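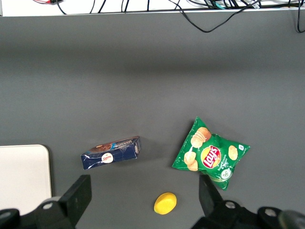
Patterns in Cloth: What Is Tartan?

Tartan is a pattern made of stripes that cross each other. Some stripes run up and down, and others run from side to side. Where they meet, they form squares and boxes. The Sindholm Museum of Cloth has prepared this page for readers in grades 3 to 5.

How is it made?

Woven cloth has two sets of threads. The threads stretched along the loom are called the warp. The threads that pass over and under them are called the weft. A weaver sets up the warp in a chosen order of colors, such as red, then green, then red again. The weft usually follows the same order.

Where a red thread crosses a red thread, the cloth looks bright red. Where red crosses green, the eye mixes the two and sees a darker, duller color. A weaver can make many shades with only 2 colors of yarn.

What is a sett?

The order and width of the stripes is called the sett. It repeats across the whole cloth. Weavers write it down as a list of colors and thread counts, so that another weaver can make the same pattern later.

Tartan without weaving

Today the pattern is also printed on paper, ribbon and wrapping. A printed tartan has no warp or weft. 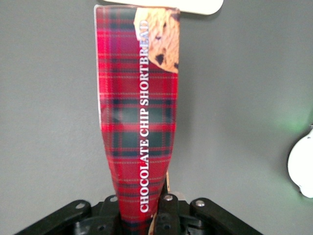
A glossy wrapping with a red, green and near-black tartan pattern.

Try it yourself

Draw wide stripes down a sheet of paper with crayons. Turn the paper sideways and draw the same stripes again, in the same order. Look closely at the places where two colors cross.

Words to know

Loom: a frame or machine used for weaving.
Yarn: long thread used to make cloth.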